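Unit 7: From hand-held demonstrations to a control policy
29/02/2024

Read sections 1 to 4 before the lab. Section 5 covers the assignment. You need the Prondum toolkit installed and the Tratness practice set unpacked in your group folder.

1. What a recording contains

The recordings in this unit were made by people holding the grippers themselves. No arm is involved at this stage. Each recording has a head camera stream, a log of finger opening for each hand, and a time stamp for every sample. There are no joint angles, and the software must not assume any.

The job of the pipeline is to turn this into a list of gripper poses over time, in one fixed coordinate system, which a planner can later follow with a real arm.

2. Finding the cubes

Every gripper carries a cube with square markers on its faces. The detector looks for dark squares, reads the pattern inside each one, and compares it to the table of known patterns. The table also says which face of which cube the pattern belongs to, so left and right are settled at this step.

One visible face is enough to compute a pose. With a single face seen nearly straight on, though, two different tilts can fit the same four corners almost equally well. The result is a pose that flips back and forth between samples. With two faces in view the problem mostly goes away. The Prondum detector reports how many faces it used, and you should keep that number with the pose.

Head camera lenses are wide, and straight lines near the border come out curved. Correct the corner points for the lens before you solve for the pose. If you skip this, a cube near the border may be off by over 18 millimeters while one in the middle looks fine.

3. Head motion

The cube pose is given relative to the camera, and the camera moves with the head. To get a fixed system we need the head pose too. Grosturel estimates it from background points that stay put. Planks, seams and ribs give plenty of corners to track, but they repeat, and one rib can be matched to its neighbor. Turn on the repeat check in the settings file for such rooms. Plain walls give almost nothing.

Arms and clothing move on their own and must be masked out. The default mask covers the lower half of the view, and that is too little if the wearer sits or leans back with the arms raised. Knees and sleeves then reach into the area used for tracking. Draw your own mask in that case.

4. Smoothing and gaps

Short gaps, up to 7 samples, are filled by interpolation. Use slerp for rotation. Longer gaps are marked as missing, and the planner skips them. Do not smooth across a missing stretch.

Smooth position and rotation separately. A window that is too long will round off the moment of grasp – check this against the finger log, where the closing edge is sharp.

5. Assignment

Work in groups of 2. Take the first 300 samples of any practice recording and run the full pipeline with the Dierckx viewer open. Hand in:

- the settings file you used
- a plot of position for both grippers
- a plot of faces used per sample
- half a page on where tracking failed and what you changed

Plots without units will be returned. If your group gets flipped poses that the face count does not explain, look at the marker table first. An old copy with left and right swapped is still in some of the group folders, and it should be replaced with the one from the course page.

Next unit takes the cleaned poses and checks whether an arm can reach them. Poses recorded from a low sitting position are worth keeping for that, as the hands are often above the head camera's level and the planner has to choose a different base height. Bring your output file to the session. 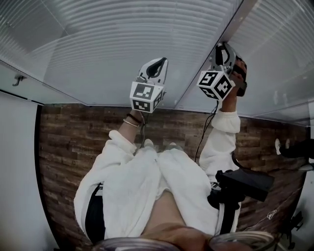
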